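Altow Bursary for Technical Students - Progress Report to the Nellaven Fund
Prepared by Neville Dunmore, Prundcombe 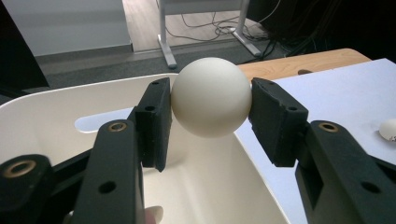

The second term of the bursary is finished in September, and eight students from Cheetham and Prundcombe now receive support. All of them stayed in their courses. We spent 1,549 dollars on books and travel, which leaves enough for the winter exam fees.

The essay round was slower than planned. We received around 100 essays on privacy in school software, and reading them took three weeks more than we wrote in our plan. Two readers have joined us for the next round - both are former students.

We ask the Fund to kindly confirm the date for the second payment.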